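Home Kitchen Laundry Shed Odds and Ends

Keeping dry goods dry (and other lost causes)
Senan Keogh
5 min read

My kitchen in Romville faces north, sits over a cellar and has the climate of a modest pond. Crisps opened at noon can be folded in half by teatime. I have spent years and a fair bit of money on this problem, and what follows is the part that worked.

Start with the cupboard. If it shares a wall with the kettle, the dishwasher or the outside world, don't keep biscuits in it. I moved ours across the room to the cupboard where we'd been storing vases, and the vases have not complained about the damp.

Jars are good, but only if the lid has a rubber seal you can feel. The handsome ones with cork stoppers are ornaments. Test a jar by filling it with water, closing it and turning it over above the sink. If your socks get wet, keep string in it.

Now, bags. Most snacks live and die in the bag they came in, so you may as well learn to shut it. Lay the bag flat and press the air out from the bottom upwards, gently, unless you like your crisps as gravel. Fold both top corners into the middle so you have a point, then roll the point down towards the food, three turns at least. If there's enough bag left, flip the folded corners back over the roll and it will hold itself closed without a peg.

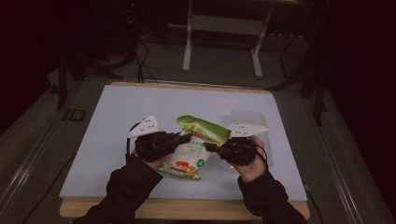 The roll fails when the bag is still nearly full, as there isn't enough slack to turn. Use a peg for that. Wooden clothes pegs grip better than the plastic clips sold for the purpose, and you already own 12 of them, probably at the bottom of a bucket. Bulldog clips are better still but they do make the cupboard look like an accounts department. Úna Cullinane wrote in to recommend a hair straightener run along the top edge to melt it shut. I tried it. The bag sealed beautifully and the straightener has never been the same, so put baking paper between the two, and use your own straightener.

Rice in the salt cellar: yes, a few grains, changed every couple of months. Rice in the sugar: no, unless you enjoy finding it in your tea. For brown sugar that has set like mortar, put a slice of bread in the tub overnight and close the lid. By breakfast the sugar will be soft and the bread will be a roof tile.

Cereal is the hard case. The inner bag always tears down the side, usually on the first morning and usually by someone who then leaves for school. Cut it straight across with scissors before anyone else gets to it. After that, roll it and stand the box upright.

Crackers that have already gone soft can be rescued. Spread them on a tray, 3 minutes in a hot oven, and let them cool completely before you judge them. Crisps will take the same treatment but go from limp to burnt while you're looking for the oven glove.

Next time: the bread bin, and why ours is now in the hall.

Contact | © Senan Keogh | Back to top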